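Subject: Re: [antal-list] Listening evening at Trimesstead — what are we playing on?
From: Lefteris Karras
To: antal-list

Evening all,

Sorry to be slow in answering, I have had the in-laws here and then a cold, and then the in-laws had the cold. I'll take Maureen's points in the order she made them, and then wander off a bit as usual.

> Lefteris, have you settled on whether it's the vinyl or the
> download for the playback? A few of us would rather hear the
> record as a record, with the gap while somebody turns it over.
> Also is it true the band are doing a short set afterwards, or
> was that only talk at Clandby? And could we please have a
> proper break this time, last year I missed all of "Harbour
> Wall" queuing for a cup of tea.
>
> Maureen

Vinyl, yes! I'm so glad you asked, as I had been fretting that I was the only one who cared. Endier have promised us a test pressing of the new album, and the plan is to play it right through, side one and side two, with the lights low and the chairs facing the speakers. It runs to 40 minutes, and I would love it if we could all sit through it without chatting, even the instrumental on side two, which I know some of you will want to talk over. Save it for the bar. I have heard a rough mix of that one and I think it may be the best thing Antal have done since the first EP, although my wife says I say this about every record, and she has a point.

As for the set afterwards, it is true, but please keep your hopes at a sensible height. It will be three songs, acoustic, no drums. The drummer is away that week visiting his sister and they did not want to get someone in for so short a turn. I understand one of the three will be an old one and I have been sworn to silence on which. (I will say that those of you who used to shout for it at the Clandby shows might finally get your way, fifteen years late.)

The break is a fair complaint and I take the blame. Last year I put the interval at ten minutes with one urn and a single hatch, and it was hopeless. Trimesstead have said we can use the side door through to the café this time, so there will be two places to get a drink, and I won't let anyone start the second half until I have walked round and seen that people are back in their seats. "Harbour Wall" deserved better, Maureen, and so did you.

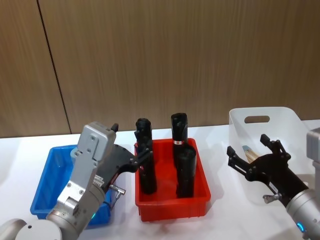
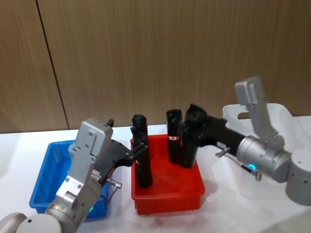

Blue and red bins side by side on the white table.

Now, doors. We open at seven and the needle goes down at 8, and I do mean 8. With an ordinary gig it hardly matters if you slip in during the second number, but at a playback the whole room hears the door, and that door has a squeak in a very unhelpful key. If your train is late, wait in the café and I'll fetch you in between sides. The last train back towards Clandby leaves us plenty of time even if the band get talking, and they do get talking.

Tickets are on the usual page and they are going faster than I thought they would. I am holding back a small number for people on this list who don't like paying for things online, so if that is you, write to me privately (not to the whole list please, we had that muddle in January and I was sorting it out for days) and I'll put your name down and you can pay me at the door. Cash is fine. A cheque is fine too, if you still have the book.

A word about the record itself, for anyone who has not been following. It was made mostly at the guitarist's house over one winter and then finished properly in a studio, and you can hear the join if you listen for it, in a good way, I think. The first few songs are close and quiet, almost as though somebody is singing in the next room, and then it opens right out with the organ and the backing voices and suddenly you are in a much bigger place. I played it in the car on the way to the tip and had to sit in the car park until it ended. There is less fiddle than on the last one, which will please half of you and enrage the other half. The words are printed on the inner sleeve this time, so we may at long last settle the argument over what she is singing in the chorus of the opening track, which is a new recording of an old live favourite. I have always said "lanterns". I am prepared to be wrong, but I want to see it in print first.

There will be copies for sale on the night, and Endier tell me the band will sign them if asked nicely. Do bring a bag. Last time I saw several people heading home in the rain with an LP up their jumper, and a warped corner is a sad thing to find the next morning.

Two smaller matters. Somebody asked me whether they could record the acoustic set. I would prefer that you didn't, and so would the band, who want to be able to fluff a line without it following them about for ever. I know there are lovely tapes from the early years that only exist because someone had a machine under their coat, and I have a box of them myself, so I am hardly one to preach. But they have asked, and it is their evening. If they change their minds I will announce it from the front.

The other is the turntable. Mine is coming along as the spare, but the sound chap at Trimesstead has a far better one and knows the room. I went over to try it with him and we put on the first album to get the levels, and oh, it did sound well. We had meant to play one track and ended up hearing the whole side. The bass is a touch heavy if you sit right at the back under the balcony, so if you are fussy about such things (I know who you are) aim for the middle rows. If you are bringing someone who finds stairs awkward, let me know and I will keep chairs near the front on the level side.

I could also do with a couple of hands to put chairs out from half past five. It isn't heavy work and you get to hear the soundcheck, which I would have thought was payment enough, but I'll stand you a drink as well.

I think that is all of Maureen's questions and a few she never asked. If I've missed yours, nudge me again, I do read everything even when I take a week to reply. And if anyone still has the poster from the very first Clandby show, the green one with the misspelt name, the band would dearly like to borrow it for the evening and will give it back. Mine went in the loft when we moved and I have not seen it since.

Very best to you all,
Lefteris

Lefteris Karras
antal-list — please trim your quotes when replying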